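The table that everyone puts things on

Oanh Tăng was clearing the front table when I arrived, at four in the afternoon, and she continued clearing it during most of our conversation. She runs the small repair and lending room at the back of Drokavura, where people from the neighbourhood bring a lamp or a kettle, or only a question. I had asked to speak with her about clutter. She told me on the phone that she was not an expert of clutter, only a person who has lived with it.

"I will tell you what a table is," she said, while she moved a cable to the side. "A table is the place where you put a thing when you have not decided. If you had decided, it would be in the drawer."

She came to this work after many years in the stockroom of Beaudoin, a company which sold parts for offices. There, she said, each thing had a shelf and each shelf had a label, and she thought at first she could bring the same method here. In her first November she printed 100 labels. She used 30 of them. The others are still in an envelope, and she knows exactly where the envelope is.

"People did not read them. They came in with their hands full and they looked for a flat place. The table is white, it is clean, it is near to the door. Of course they choose the table."

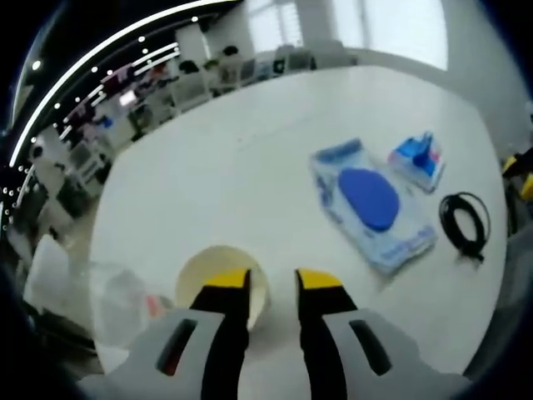

So she changed her opinion about the labels and began to watch what people do. A cup, for instance, she does not fight against. "If somebody sits down to repair a radio for one hour, there will be a cup. I only want that the cup goes home to the sink after." Cables are more difficult. She winds every cable in a loose loop, never tight around the hand, as her former supervisor taught her, and she is a little strict with visitors who do it differently. A cable that nobody claims by the end of the month goes to the tub under the window. The tub once held 87 chargers, and she wrote this number on a piece of tape on the lid as a kind of warning to herself.

I asked her about packaging, as it seems to me that half of what lies on any table nowadays is the packaging of something else. She agreed at once.

"The clear plastic is the worst. You look, and you think there is nothing there, and then you put your elbow on it. Also you cannot know from far away if it is full or if it is empty. With a cardboard box you shake it. With the plastic ones I pick up each one and I look inside, every evening."

She has a rule for this too. If a package is open, the contents come out and the package goes in the recycling the same day. If it is still closed, it may wait, but it waits on the shelf by Zerari's old cash desk, where the shop that rented the room before her took its payments. She kept the desk because it is heavy and has good drawers. The colour of it she does not like, and she says she will paint it when the weather is warmer.

We spoke for some time about bottles. Drokavura asks visitors to bring their own, and the result is that bottles are left behind, usually with a last mouthful in them. Her position on this has become softer over the years – in the beginning she poured everything out immediately, and twice a person came back from the washroom and was rather offended. 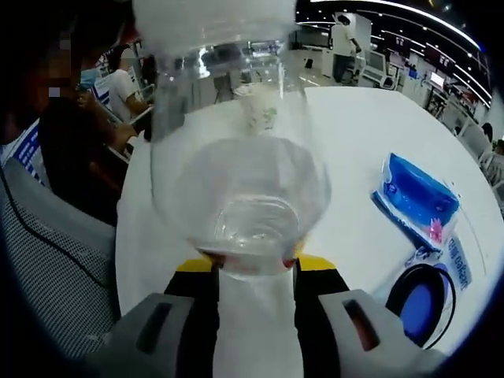
"Now I wait until the closing. At 5 o'clock I say it aloud, 'Whose water is this?' If there is no answer, it goes to the plant." The plant is a fern, which Oanh bought at Fleder, the garden centre beside the bus stop, and it is doing very well.

I wanted to know if she keeps her own home in the same manner. She laughed and said that her kitchen table had on it, that morning, a pair of scissors, her neighbour's mail, two oranges and a bicycle pump. Her mother, who lives with her, moves all of it to one chair before supper and moves it back afterwards. Neither of them has ever proposed to do something different.

"At home it is only our things, so I know the story of each one. Here it is from everybody. I don't know what they need tomorrow. That is the reason I go slowly."

She does not throw away anything small on the first evening. Caps, lids, screws and the little inserts that come with a product go in a shallow tray, and they stay there until somebody asks or until the tray is full. She showed me how she sorts it, first by what can roll and then by everything else. It took her a few minutes. Near the end a man came in with a toaster under his arm, said good afternoon, and looked for somewhere to set it down.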